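Dec 27, 2025. Budget, again

Clamine quote is in: 2992 for a second pair of hand-held grippers, 188 more for spare fingers. Solanki wants 2156 and won't say whether the charging base is included, so I assume it's a surprise. Neelam likes Clamine. Khurram likes whatever ships before March.
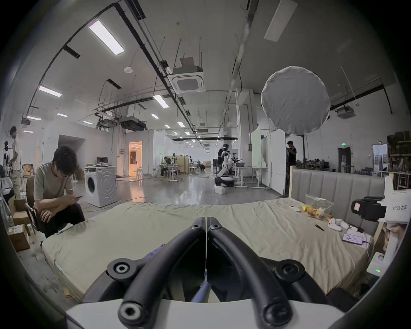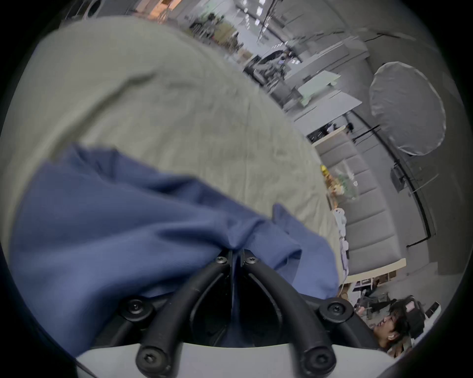
Gripper at the bed, workspace corner.

Asked for 10 spare hex screws on top. Ashok crossed it out, then asked me where the spare screws are kept.

To do: get Solanki to answer a yes/no question with one of those words. Price a second mattress. Sarita has the old PO number, or had it.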